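## 4 单元装夹与示教点校准

本章适用于 Kendside 拆装单元(单臂、铝型材平台、台式主机工位)。首次安装、更换夹爪手指、搬动平台或更换治具板之后,都要按本章重新做一遍。只更换机箱型号时,从 4.3 开始。

做完一次完整校准需要约 400 秒的空跑时间,另加人工对点的时间。

### 4.1 开始之前

准备下列物品:

- 内六角扳手一套,扭力扳手一把
- 校准销(随机附件袋 B)
- 无尘布、异丙醇
- 防静电腕带,接到平台接地柱
- 报废主机一台,用于试跑

> **注意**
> 试跑期间不要使用待交付的主机。治具板上只放报废的内存条。

> **警告**
> 手伸入机箱前,先按下急停,并确认示教器显示“伺服断开”。暂停状态下机械臂仍然带电,松开使能键不等于断电。

待拆主机必须拔掉电源线,并按住开机键 10 秒放掉余电。电源盒本身不拆盖。

### 4.2 固定治具板

1. 用无尘布擦净平台型材表面和治具板底面。型材槽里的碎屑用吸尘器吸走,不要用压缩空气吹。
2. 把治具板放在机箱位的左侧,带挂钩的高立柱位于远离操作者的一侧。
3. 从槽口一端推入 T 型螺母,对准治具板安装孔,手拧到位。
4. 将治具板前边靠紧定位尺,按对角顺序分两次拧紧。打印件受力过大会开裂,第二次拧紧时感到明显阻力即停。
5. 轻推治具板四角。若有晃动,检查底面是否翘曲,翘曲的板不要垫纸使用,直接更换。

治具板的插槽属于易损部位。Kerkby 产线的记录显示,同一块板取放 2,000 次以后,槽口会变松,模块放入后会歪斜。请在板背面写上启用日期,并在单元日志中登记。

### 4.3 放置机箱

1. 拆下机箱侧板,单独存放,不要放在平台上。
2. 将机箱侧放,开口朝上,电源盒一侧朝向操作者。
3. 让机箱外壳贴住平台上的两个挡块。机箱脚垫若顶住挡块,先把脚垫取下。
4. 把机箱内松散的电源线束理到一旁,不得越过内存插槽和处理器座的上方。线束太硬时用魔术贴扎带固定,不要用金属扎线。
5. 检查显卡、硬盘和电源的卡扣都处于锁紧位置。

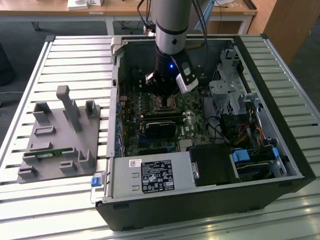

机箱放好后不要再移动平台。如果必须移动,哪怕只挪了几毫米,也要回到 4.4 重新取参考点。

### 4.4 取参考点

单元使用三个参考点确定机箱坐标系:P1 在机箱后角,P2 在机箱前角,P3 在主板安装孔。治具板另有一个独立坐标系,参考点为 F1 和 F2。

1. 在示教器上选择“工具 2:校准销”,把校准销装到夹爪上。
2. 将速度倍率设为 5%。
3. 点动到 P1 上方 50 mm 处,确认夹爪、手指模块和线缆都不会碰到机箱边缘。
4. 改用步进模式,每步 0.1 mm,下降到销尖刚好接触标记。
5. 按“记录”。示教器显示绿色对勾后再抬起。
6. 对 P2、P3、F1、F2 重复第 3 至第 5 步。
7. 选择“计算”。残差不大于 0.15 mm 为合格。

残差超限时,先重取 P3。安装孔边缘有焊锡或毛刺是最常见的原因。重取两次仍不合格,检查校准销是否弯曲。

> **注意**
> 在机箱内点动时只用直线模式。关节模式下手指会走弧线,容易刮到硬盘架。

### 4.5 整理臂上线缆

机械臂伸进机箱时,腕部线缆会随之下垂。线缆过长会钩住机箱边沿,过短则会在腕部转到极限时拉脱接头。

1. 把机械臂移到“最深位”(程序 196)。
2. 在最深位检查线缆。线缆最低点应高于机箱上沿,并留有一个手掌宽的余量。
3. 把机械臂移到“换爪位”,再看接头处是否绷紧。
4. 需要调整时,只移动上段的扎带。夹爪接头旁的扎带出厂时已定位,不要松开。

### 4.6 试跑

1. 取下校准销,切换到“工具 1:双指”。
2. 确认夹爪指示灯为蓝色常亮。闪烁表示通讯未建立,重新插拔腕部接头;红色表示过流,见第 7 章。
3. 把一条报废内存条放入治具板左下方的插槽,金手指的方向与首件照片一致。
4. 加载程序“Lencho_试跑”,速度倍率 10%,不夹料运行一遍。
5. 全程一只手放在急停上。夹爪经过处理器座和硬盘架时要特别留意间隙。
6. 无碰触后,打开夹料,以 10% 运行一遍,再以 30% 运行三遍。
7. 取出内存条,查看板边和金手指有无压痕。有压痕时,把夹持力下调一档再试。

如果夹爪下降时偏向一侧,但残差合格,多半是手指模块没有装正。松开两颗固定螺钉,推到底后重新拧紧,然后只需重做第 4 至第 7 步。

### 4.7 常见问题

| 现象 | 检查 | 处理 |
|---|---|---|
| 放回治具时模块卡住 | 插槽内有无碎屑、槽口是否磨损 | 清洁;磨损则换板 |
| 每次偏差方向相同 | 机箱是否贴紧挡块 | 重新靠位,重取 P1、P2 |
| 偏差方向不定 | 平台压紧螺钉 | 拧紧后重做 4.4 |
| 视觉识别时好时坏 | 型材反光 | 调整灯的角度,或在槽面铺哑光条 |
| 接头处报通讯中断 | 线缆在最深位是否绷紧 | 按 4.5 调整 |

### 4.8 日常维护

- 每班:擦手指垫,吸净治具板插槽,检查急停。
- 每周:检查平台和治具板的螺钉,核对 F1、F2。
- 每 1,242 个循环:更换手指垫。计数在示教器“维护”页,换完后手动清零。
- 每年 5 月:随 Skeltness 站点年检一起更换腕部线缆。

校准数据保存在控制器中,文件名带单元编号。更换控制器之前,先导出到 U 盘,并交一份给 Lizeth Condori 存档。参考点或扎带位置如需改动,请先联系 Ezequiel Serrano,并在单元日志中写明改动前后的数值。

版本记录:2 月 23 日修订 4.5,增加换爪位的线缆检查。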